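The case for the scratched table

My kitchen table is 85 years old, give or take whatever the man who sold it to my parents was willing to invent. It has a burn near one end, a row of fork marks where my brother sat, and a pale patch where somebody left a wet towel overnight. Last winter I got a quote to have it sanded and refinished. The quote was $1,948. I said I would think about it, and I have been thinking about it since, mostly while eating at the table.

I have decided to leave it alone. I also think more people should leave theirs alone, and that we've talked ourselves into a strange idea of what furniture is for.

The quote came from a shop called Karkel, and I have no complaint about them. Khải Ngô, who came to look at the table, was polite and knew his trade. He ran his hand along the top and told me the wood was sound, the joints were tight, and the legs would outlast me. Then he told me what it would cost to make the top look new. I asked what would happen if I did nothing. He said, "Nothing. It's a table."

That was fair of him, and he talked himself out of a job by saying it. But plenty of people would have paid anyway. A friend of mine, Thu Khúc, bought a dining table from Travine two years ago and keeps a pad on it, and a cloth on the pad, and placemats on the cloth. I have eaten at her house many times and I could not tell you what kind of wood the table is. When her kids do homework they do it on the floor.

I don't mean to pick on her. She paid a lot for the table, and it's natural to look after what you paid a lot for. But a surface you can't use has stopped doing its work. You own the table and do without one at the same time. 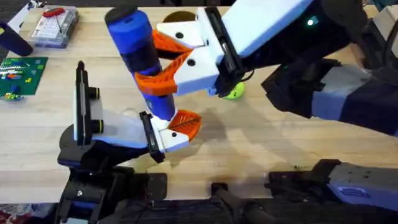
Part of the trouble is how furniture is sold. The showroom table has never held a hot dish. The Jarnov catalog that comes to my house every February shows bare tops with one bowl of lemons. We take that as the normal state of a table, so every mark after delivery day looks like a loss. By that way of counting, a table is at its best before anyone has sat down at it, and gets worse with every meal.

People in other trades don't think this way. My uncle, Sơn Triệu, repaired shoes for most of his life at a bench that looked as if it had been through a fire. There were cuts all over it, and black polish worked so deep into the grain that it would never come out. He cleaned it at the end of each day and never once tried to make it look better. If you had offered to refinish it he would have asked what was wrong with it. When he retired, the young man who took over the shop asked to keep the bench, and paid him for it.

Cooks are the same about cutting boards, and carpenters about sawhorses. Once a thing is understood as a tool, the wear on it stops bothering anyone. I would like us to think of the kitchen table as a tool again. Bills get paid on it. Bread gets kneaded on it. In my house it has been used to fix a bicycle wheel, cut out a Halloween costume and hold a sick cat still for her medicine. None of this is good for a finish.

There are real objections, and my sister-in-law, Ngọc Trình, has made most of them. She says damage is damage, and that I am dressing up laziness as a principle. She may have a point about the laziness. She also says that a worn finish lets water in, and that water ruins wood. On this she is simply right. If a top has gone bare and it soaks up every spill, it needs oil or wax, and putting that off will cost you later. I oil mine when it starts to look dry. It takes an evening and a rag.

But protecting the wood is one job and hiding the marks is another, and we tend to pay for both when we only need the first. Sanding takes off a layer each time. A solid top can stand it a few times over its life. A veneer top may not stand it once. If the aim is to make the table last, taking material off it so that it looks younger is an odd way to go about it.
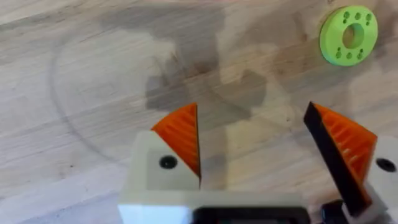
A faint curved line on a pale wooden tabletop.

The other objection is money. A marked table sells for less, and Ngọc says I will be sorry when the time comes to move. I looked into this. A secondhand place across town, Bhatia, had a table close to mine in age and size, scratches and all, and the refinished one beside it cost $55 more. I don't know what they spent on the refinishing, but going by my quote, I doubt they came out ahead. In any case I'm not planning to sell. Very few people buy a kitchen table as an investment, and those who do should probably be talked to.

What I would ask of furniture makers is modest. Sell tops thick enough to take a beating. Use finishes that an ordinary person can patch with a rag at home, even if they are a little less shiny on the first day. Print the care instructions for someone who plans to use the thing. The leaflet that came with Thu's table tells her to avoid heat, moisture, sunlight, sharp objects and "prolonged contact," and I still don't know contact with what.

And what I would ask of owners is to take the pad off for a month and see. The first scratch will bother you for a day or two. It bothered Quang Cao, my neighbor, who tried this after I had bored him with the subject over the fence. He rang me up at nine at night to report that his grandson had gone over the edge of the drawing paper with a ballpoint pen - right across the middle of the table, a good long line. I told him rubbing alcohol might lift it. He said he had already thought of that, and had put the bottle back under the sink.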